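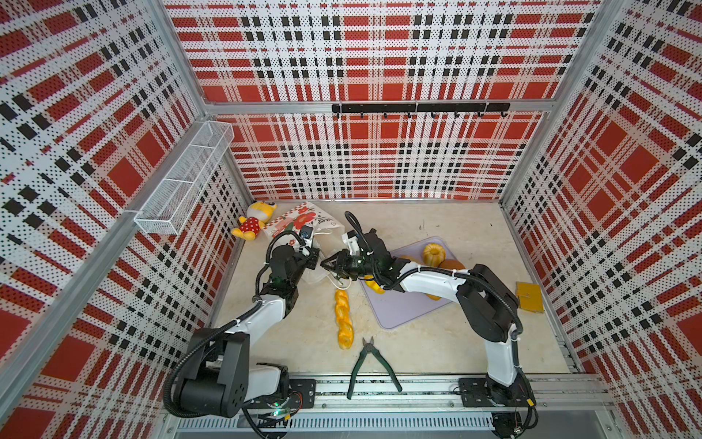

Does the walnut ink still need gum arabic if it is going into a dip pen?
A small amount, yes. Without it the ink ran straight off the Zernberg nib and feathered on every paper except the sized one.

2020-12-17

Batch 5, walnut hulls from the May bag. Soaked overnight in rainwater, simmered low with the lid off, strained twice through muslin. Color on the first strain was weak, so I put it back on the heat until a drop on scrap paper dried dark brown.

Split the batch into two jars. Left one plain. Added gum to the other, a little at a time, stirring with a glass rod until it stopped looking stringy. Clove in both for mold. Batch 4 went furry in the cupboard and I don't want to do that again.

Tests on three papers. Goken sized: both jars fine, crisp edges. Goken unsized: plain jar feathers badly, gum jar feathers a bit on the downstrokes. Old ledger stock: plain jar bleeds through to the back, gum jar holds. Citlali Lozano tried the gum jar with her own pen and got clean hairlines, but says it is slow to start after a pause. May be too much gum. Next time stop sooner.

Copied out two lines from the Villaseñor account book, the 1866 page, to compare color. Ours is warmer and redder. The original could be iron gall that has browned, so it may not be a fair match.

Strips taped in the window for fading, half of each covered with card. Check in 8 weeks.

To do: order more gum, relabel the jars (pencil rubs off, use the paint marker), ask Ondach if they still sell the fine muslin. Hulls are nearly gone.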